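Zesix gets a new set of pads (well, almost)
Posted April 15, 2024

A quick one from the Astmont workshop this week, because a few of you have been asking what happened to Zesix and whether we'd broken it. We haven't! It's just having its fingers looked at.

For anyone new, Zesix is our hand-held gripper, the two-fingered one we carry about to record picking jobs before we hand them over to the arm at Plernport. It gets a hammering. The log has it at 3931 closes on the present pads, and I'd been telling everyone they'd see us through to June. Tâm Tăng looked at me sideways when I said that, and fair enough too.

So I cleared a stretch of table, opened the fingers right out and had a proper look at the inner faces under decent light.
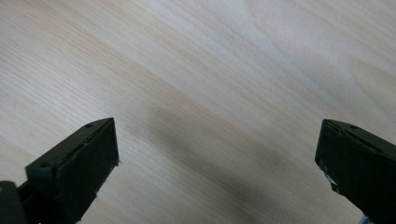 My usual routine is pretty simple and I'm happy to share it. Open the jaws all the way, wipe both faces with a dry cloth, then run a fingernail down each pad from top to bottom. If the nail catches, the pad's on its way out. I do that every 200 closes when I remember, and Tâm does it when I don't, so between us it mostly gets done. The screws get a gentle nip at the same time. Gentle is the word, as the fingers are plastic and I've already stripped one hole in my life and don't plan on another.

The left side is in decent nick. There's a pale scuff on the pad up near the top but it's still sitting flat, and I'd have kept going with it for ages. The right one is a different story. The covering is torn and bunched up in folds, part of it has peeled, and there's a little black strand hanging off the bottom. I reckon that explains the grumbles from the Plernport crew, who kept telling us the thin parts were twisting in the grip (sorry, you were right and I owe you all a coffee).

We're swapping both sides anyway. You can put a fresh pad opposite an old one, but the old one has gone hard by then and everything you pick up rolls a bit towards it, and I'd sooner lose a good pad than spend another afternoon chasing that. The new stock is coming from Dương, who cut ours to size and sell them in packs of 16, so we'll have plenty in the drawer for once. Old glue comes off with a plastic scraper, never a blade, and I leave the new pads clamped overnight before anyone's allowed near them.

After that it's 80 test picks on the bench, with Tâm keeping score, and then Zesix goes back in its case and off to Plernport.

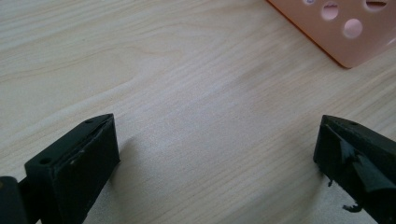 Bench bookings while we're waiting

The small bench is free in the mornings until the pads turn up, so put your name on the sheet by the door if you'd like it. Please leave the gripper where it is, even if it looks finished!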